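Progress note, fit-out of the Skonden training kitchen - 06/08/2022

Quick one this time, the full figures come with the July report. Main points first, then the money.

**Where we are**

Counter stations are the big item and they're moving. Grendberg delivered the wood tops two weeks later than agreed, but all in one load and no damage worth claiming for. 5 stations planned, 2 set up and in use, the other three still waiting on side panels. The joiner has promised those before the end of the month. We'll see.

The idea hasn't changed from the proposal: small worktop, low sides, one place to practice setting out and clearing away breakfast things. Trainees were losing items off the open tables in the old room, and half of every session went on picking up. With sides on, things stay put. Sessions on the finished stations have been running closer to time, though I'd want a few more weeks before putting that in writing anywhere official.

Brackets - we went with small white plastic ones in the end, not the metal angles in the quote. Cheaper, lighter, and they can be swapped without calling anybody in. Fixed along both sides of the top. A couple came loose in the first week on station 1 and were refitted, nothing since.

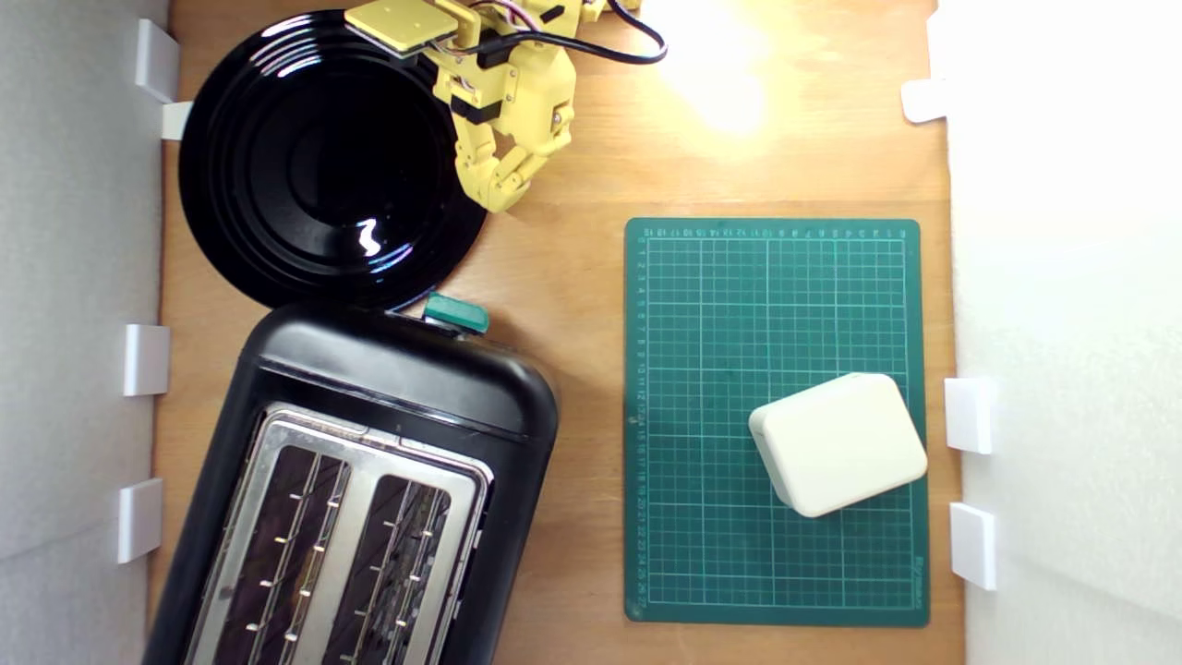 *Station 2 from overhead: wood top, white side panels, black plate at upper left, toaster and green mat also on the counter.*

Layout is still being argued over. Current version has the plate up toward the back on the left and the toaster on the same side further down, mat across on the right. Left-handed trainees want it mirrored. Fair enough, and nothing on the top is fixed so it can be switched between sessions, but the written instructions only cover the one version. Second sheet to be drafted.

Plates: we bought glossy black. They look good on the wood but they shine under the overhead lights, and two trainees have said it's distracting. Matte ones from Hosico are on the list if theres money left at the end. Not urgent.

**Spending**

- Spent to date: $3351, all receipts in the shared folder
- Still to pay: $749 to Pfister for the remaining side panels, due on delivery
- Plates and mats came in under budget, the delivery charge on the tops came in over. Close to a wash.

No request for extra funds at this point. If the matte plates go ahead I'd like to move the small amount left on the mats line over to cover them - please confirm thats OK by email, it doesn't need a form as far as I know.

**Problems**

Storage. No shelf yet for the items that aren't out on the counters, so they are in crates under the window and getting mixed up between stations. Labels would help. A cupboard would help more.

Outlets - the last station in the row is too far from the wall for the toaster lead. Either the whole row shifts or that one does cold breakfast only. Leaning toward shifting the row, before the panels go on.

**Next**

- Chase panels
- Second layout sheet, mirrored
- Decide on the row before anything else gets fixed down
- Get trainee feedback forms typed up, they're all on paper at the moment

Photos of the other stations to follow once the panels are in.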